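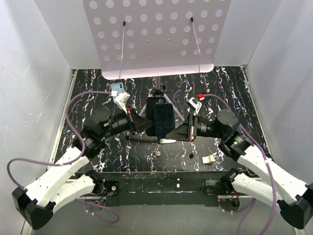

3.2 The tabletop and what was laid on it

We spent a good deal longer choosing a surface than we had expected to, and Zorica Kos was quite right to insist on it. The black top with its thin, wandering veins of white, purple and orange (Figure 2) was the one we kept coming back to, although a dark phone laid on a dark table is hardly the easiest thing to pick out, and our readers at Prarcombe told us so more than once!

Figure 2. The black veined tabletop between its pale grey side walls, with the smartphone in the middle.

The plainer Irkine surface is taken up in the next section.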